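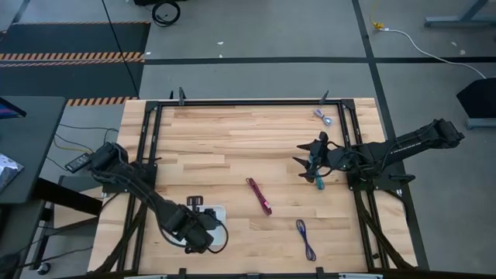 Butcher-block table, black rails

Motel theft on Guerreiro Road – charges?

tatia_mae: Did anyone see the police log this week? Guy got locked out of his room for not paying, came back at night and cleaned out the front desk drawer. They're saying $200 and a master key. My cousin Aurora Baptista works there and she's still shaky about it!

gneves: Paper had it at $170. And it was the office, so that's burglary on top of theft.

tatia_mae: She counted that drawer herself, Gonçalo. It was 200.
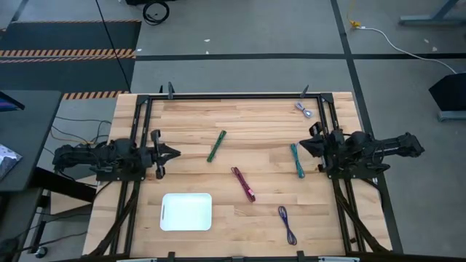 jlouro: Burglary sounds like a stretch to me if the office was open to the public. My own stuff went missing from a room there last October and I got a case number and then nothing. Chargers, mostly – coiled cables in different colors like the ones on that wood tabletop, and try getting an officer excited about cables. So forgive me if I don't expect much.

gneves: Open to the public at 3 in the morning? Come on, Judite.

amerley_d: He still had the key on him when they stopped him behind Mellent Tire, that's what I heard. Hearing is Saturday, July 6, 2024, weekend docket.

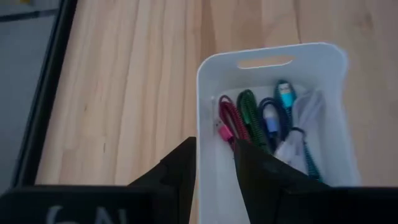

Re: Motel theft on Guerreiro Road – bail

jlouro: Six months, tops. I'd bet he's out on bail before dinner.

gneves: Not with a prior he isn't.

tatia_mae: Does anyone know if Aurora has to testify? She's asking me and I have no clue.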